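Visit report: Ghauri furniture works, spring open day
Small storage and desktop ranges

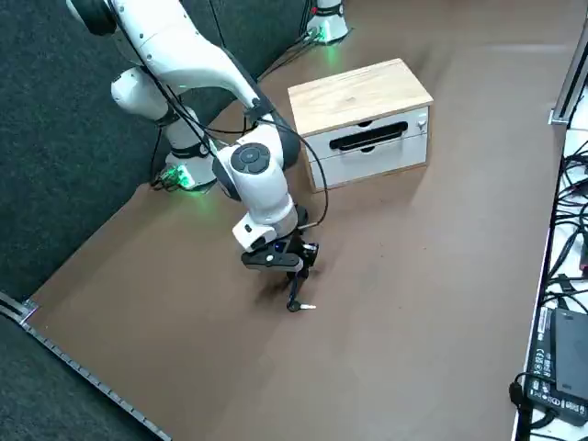
Access and layout

The works opens its doors once a year, in March. Entry was by the goods gate, with a desk for badges and ear protection. The marked route has 12 stops and takes in the panel store, the saw line, edging, assembly and packing. Photography was allowed everywhere except the finishing room.

The small cabinet

Most of my time went on the two-drawer tabletop cabinet sold under the Milix name. It has a white front and a light wood top with visible grain, which overhangs the body slightly. The upper drawer carries a long horizontal black handle and a small silver lock knob to the right. The lower drawer has no handle, only a half-moon finger recess in its top edge.

The mixed arrangement is sensible. A bar handle on both drawers would crowd a front this small, and the recess leaves nothing to catch a sleeve. I would have preferred a lock on the lower drawer as well, where the heavier papers tend to go. Staff said this had been asked for before and was priced out.

Tops are cut and sanded in one cell, bodies in another, and the two meet at stop 7. Grain direction is checked by eye against a reference board. Rejected tops go back to be cut down for drawer dividers.

Fittings

Handles and locks are bought in from Asik and arrive in trays by lot. The stores sheet on the wall showed 1518 handles and 943 locks in hand — the gap reflects the models sold without a lock. Keys are supplied in pairs, taped inside the upper drawer before packing.

Packing

Cabinets leave assembled. Drawers are held shut with low-tack film and the top gets a card sheet and corner pieces. Unico cartons are used throughout, single wall for this size. I asked about double wall for export and was told it is fitted on request.

Practical notes

Parking is limited and the overflow field was soft. The canteen closes at 2 pm. Price lists were available at the exit, trade only.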